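**Lokilach opens the Skistberg play kitchen table in June**

Brullholm – Lokilach is glad to announce that its new play kitchen table, called Skistberg, will be shown to families and shops from the first Monday in June. The set is made for children who like to cook, wash up and put things back in their places.

On the light wooden tabletop there is a white rack for plates, bowls in different colors, and a brown container with toy vegetables in green and red.

"We wanted that the plates stand in a real rack, as at home," says Shanthi Miah, head of design. "My team tested 10 colors for them, and we discussed the green for a very long time."

The first series is limited to 300 sets, and 200 of them are already reserved by shops. Every order is delivered in 2 boxes. Shops who wish to receive a set can write to Nuwan Sivakumar at the Brullholm office.
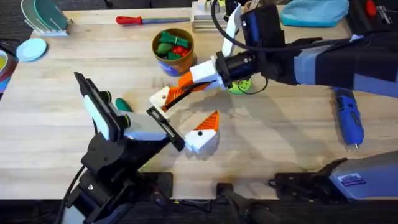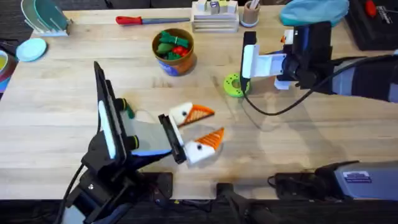

Both photos: the table with plates in the white rack and the toy vegetables in the brown container with blue label.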